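Juntas escuras em azulejo claro: o que muda na especificação

Sølve Holmgren trabalha com revestimentos cerâmicos desde o tempo em que o rejunte branco era a escolha por omissão. Hoje coordena a área de aplicação da Pastine, fabricante de argamassas de juntas, e passa boa parte do mês de agosto em obra, quando as escolas e os balneários fecham para manutenção. A conversa teve lugar no armazém da empresa, às 8 da manhã, antes de uma descarga.

A primeira pergunta foi sobre a cor. A procura de juntas cinzento-escuro e antracite sobre azulejo branco cresceu nos últimos anos, e com ela o número de reclamações. "A pigmentação escura torna visível qualquer variação de água na amassadura", explica. "Um aplicador que prepara três baldes a olho obtém três tons. Com branco ou cinzento-claro, a diferença passa. Com antracite, vê-se da porta."

A recomendação é pesar a água em cada amassadura e misturar a seco os sacos de lotes diferentes. Holmgren pede também que se respeite o tempo de repouso indicado na embalagem, que muitos aplicadores saltam quando a área é pequena. Não se deve acrescentar água ao balde depois de o material começar a ganhar presa. A pasta volta a parecer trabalhável, mas perde resistência e seca mais clara.

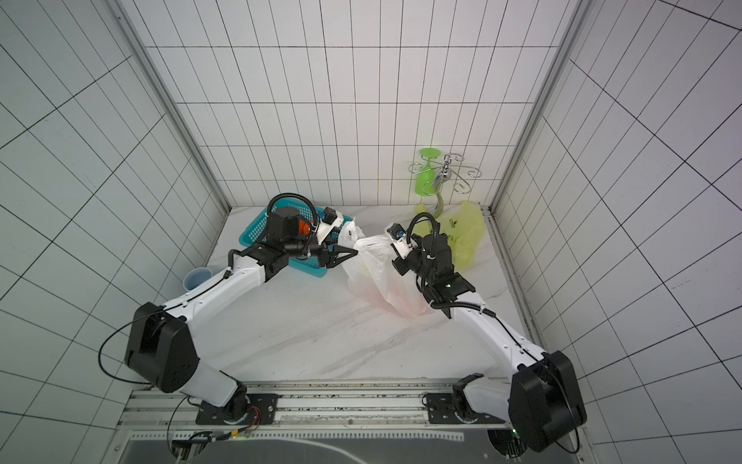 O segundo problema é a eflorescência. Os sais solúveis do cimento migram com a humidade e cristalizam à superfície da junta, onde formam um véu esbranquiçado. "O fenómeno existe em todas as cores. Numa junta branca fica lá e ninguém telefona." A limpeza com esponja demasiado molhada nas primeiras horas agrava o efeito, tal como a aplicação sobre um adesivo ainda fresco. Holmgren aconselha esponja bem espremida, passagens na diagonal em relação às juntas e água limpa trocada com frequência.

Num balneário acompanhado pela Pastine, 18 cabines foram rejuntadas com o mesmo produto e a mesma equipa. As que receberam o rejunte um dia depois da colagem apresentaram véu em quase toda a altura da parede. As restantes, deixadas até à secagem completa do adesivo, ficaram uniformes. O caso consta de uma nota interna que Holmgren utiliza na formação de aplicadores e que foi redigida em conjunto com a Engström, responsável pela colagem.

Questionado sobre os rejuntes epoxídicos, é cauteloso. São praticamente impermeáveis, resistem melhor às manchas e não produzem eflorescência própria. Exigem, em contrapartida, um aplicador experiente e uma limpeza dentro do tempo aberto. "O resíduo de epóxi endurecido sobre um vidrado brilhante sai com decapante e paciência. Sobre um vidrado mate, às vezes não sai." Para paredes interiores de uso corrente, continua a indicar uma argamassa cimentícia melhorada, com absorção de água reduzida.

O pigmento levanta ainda a questão do manchamento. Alguns azulejos têm microfissuras no vidrado ou arestas porosas, e o pigmento escuro entra por aí durante a aplicação. O ensaio prévio é simples: rejuntar duas ou três peças soltas do mesmo lote, limpar como em obra e observar depois de secar. A Dulier, que distribui azulejo de pequeno formato, passou a reservar peças de cada lote para esse fim. Numa encomenda de 1.000 peças, o ensaio apontou manchamento nas arestas de 76, todas da mesma palete, que foi devolvida antes de chegar à obra.

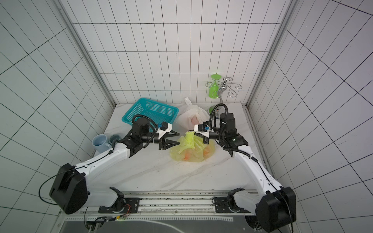
Azulejo branco quadrado com juntas escuras em malha regular, nas duas paredes laterais e na do fundo.

Sobre a geometria, Holmgren é mais rígido. Uma junta contrastante desenha a malha, e a malha denuncia desvios que a junta clara disfarça. As paredes devem ser verificadas com régua antes da colagem e os cortes distribuídos pelos dois lados, para evitar uma tira estreita num canto. Nos cantos internos não se aplica argamassa. "O encontro entre dois planos mexe. Ali entra um mastique elástico da mesma cor, e a cor compara-se depois de curada, nunca pelo cartucho." O mesmo vale para o encontro entre a parede e a bancada.

A profundidade de enchimento é outro ponto negligenciado. O adesivo que reflui entre as peças tem de ser removido enquanto está mole. Se ficar, a argamassa assenta numa camada fina em certos troços e mais espessa noutros, seca a ritmos diferentes e o tom varia ao longo da mesma linha.

Para o registo dos lotes e das quantidades de água, a Pastine usa uma folha preparada pela Itbridge, que o aplicador preenche no telemóvel. Holmgren admite que a adesão é irregular. As equipas maiores preenchem, as de dois homens raramente. Quando há reclamação e não há registo, a análise começa pela recolha de uma amostra da junta, com o custo que isso implica para ambas as partes.

Quanto à manutenção, indica detergente neutro e escova macia. Os produtos ácidos contra o calcário atacam o ligante cimentício e abrem o poro, e a junta escura perde cor a partir da superfície. Existem canetas e tintas de recuperação, que considera aceitáveis em zonas secas. Na base de duche prefere remover a junta e refazê-la.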